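Wolero - bouteilles et bouchons
Fiche de données, version 7

Présentation
Wolero rassemble des images de bouteilles en plastique transparent et de leurs bouchons, prises de près, sous des angles où l'étiquette ne sert à rien. Le jeu a été constitué pour le tri et le rangement de bouteilles vides dont on veut retrouver le contenu d'origine à partir du seul bouchon. Il contient 2053 images, dont 1459 avec au moins un bouchon annoté.

Contenu du dépôt
images/ - les fichiers, au format JPEG
annotations/ - un fichier JSON par image
listes/ - les découpages entraînement et test
LISEZMOI.txt - le présent document

Le découpage d'entraînement compte 1658 images, le reste forme le test. Une même bouteille ne figure jamais dans les deux.

Champs d'annotation
bouteille : contour extérieur, y compris la partie vue à travers une autre paroi transparente.
bouchon : présent, absent ou masqué.
couleur_bouchon : une valeur de la liste couleurs.txt.
marque_main : texte écrit à la main sur le bouchon, tel qu'on le lit. Champ vide si rien n'est écrit.
lisibilite : de 0 (illisible) à 3 (net).
orientation : debout, couchée ou de face, c'est-à-dire bouchon tourné vers l'objectif.

Inscriptions manuscrites
Une partie des bouchons porte un nom de boisson tracé à la main. On transcrit les lettres visibles sans corriger l'orthographe. Un caractère douteux est remplacé par un point d'interrogation, et un signe entouré se note entre parenthèses. Le jaune sur blanc demande souvent d'augmenter le contraste avant la lecture - il faut alors noter la lisibilité sur l'image d'origine.

Cas d'une bouteille de face, bouchon blanc, inscription jaune en biais où l'on lit à peu près « Coca Cola », avec un petit caractère entouré plus bas à droite :

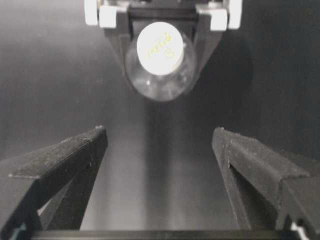
Limites connues
Les bouchons blancs sont souvent surexposés et l'écriture s'y perd. Les reflets dans le plastique déplacent parfois le contour annoté de quelques pixels. Les bouteilles teintées, présentes dans la collection Rellell, ne sont pas reprises ici.

Versions
La version 7, publiée le 6 avril 2018, ajoute le champ orientation. Les fichiers de janvier restent lisibles avec l'outil Ambrose, mais ce champ y manque.

Utilisation
Usage libre pour la recherche et l'enseignement, en citant « Wolero, Flerkport ». Les erreurs de transcription se signalent avec le nom du fichier et la lecture proposée.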